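Packing Loss in Short-Distance Room Moves
Section 3: Method and Observations
Alasdair Niven

3.1 Materials

Single-wall cartons were bought from Pallow in one size. Each was assembled by hand and taped along the bottom seam. Fill material was limited to household textiles already in the room, as no foam or paper was allowed under the project rules. Packing took place in a bedroom at the Etport residence in July.

3.2 Procedure

Cartons were packed on the bed — the floor was kept clear for walking. Hard items went in first and soft items were pushed into the gaps. The limit was 20 items per carton. Packing time was logged in seconds from the first item to the closing of the flaps.

3.3 Observations

The fastest carton took 183 seconds and the slowest 481. Most of the difference came from rearranging tall items, which set the height of the top layer and left voids beside them. Tape was often set down inside the open carton and had to be found again before sealing. 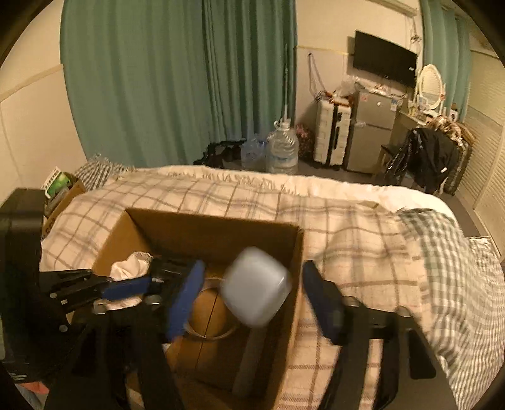
Figure 4. Open carton on the bed with packing tape, a white cloth and an upright gray tube inside.

3.4 Limits

Carton weight was not recorded. A target of 300 seconds per carton is proposed for the second round at Dumlao.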